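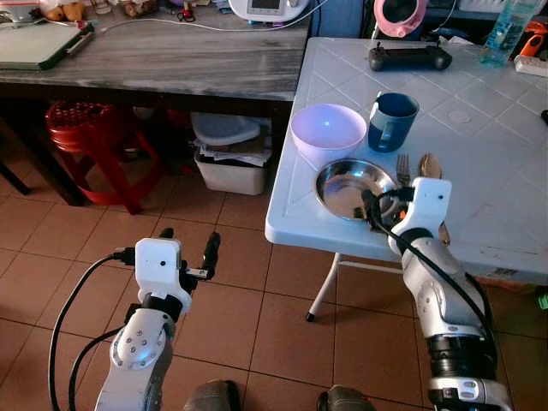 Table-clearing practice with the two-arm Udanik setup at Condside.

CONDSIDE PAUSES UDANIK TABLE WORK AFTER GRIPPER FAULT

Condside is stopping all dish handling on its Udanik two-arm units until a gripper fault is fixed, and I'm the one who gets to tell you about it. I run the Udanik program, so this is my news to share, good or bad. Nobody was hurt and the only casualty was a soup bowl, but we'd like you to hear it from us first!

On Thursday, a unit at our Hallar test site was halfway through a long day of picking up and putting down dishes (plates, bowls, mugs, the usual breakfast clutter) when the right gripper let go of a bowl in midair. The software went on believing it still had hold of it. The arm carried on with the move, closed on nothing and knocked the edge of the table before the operator hit the stop button.

We went back through the logs that night. Out of 378 lifts, 14 showed the same odd little dip in grip force, and six of those ended in a drop. The rest held, which is probably why we didn't catch it sooner – and yes, I'm kicking myself over that. 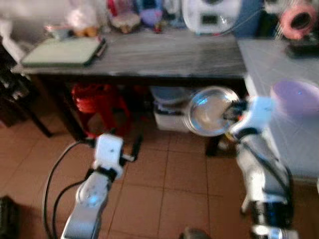

Rims are the hard part. A bowl held by one edge wants to swing, and metal ones are slick, so the fingers have to keep squeezing the whole way. What we think is happening is that the gripper eases off when the arm changes direction, and the force reading lags just long enough to hide it. Our friends at Teuber, who make the finger drives, are testing that idea on their own bench now.

Until we know more, every customer running Udanik should do the following. Keep people out of reach of the arms during any lift. Take glass and anything hot off the task list. Turn on the slow-move setting, which you'll find under Motion in the main menu.

A software update that stops the arm when grip force dips should go out in March to all 171 units in the field. It's free and it installs overnight. If you've seen a drop or a weird bump yourself, please send us the log, even if it seemed like nothing – those are the ones I want most.

Press and customer questions can go to the Udanik desk at Condside.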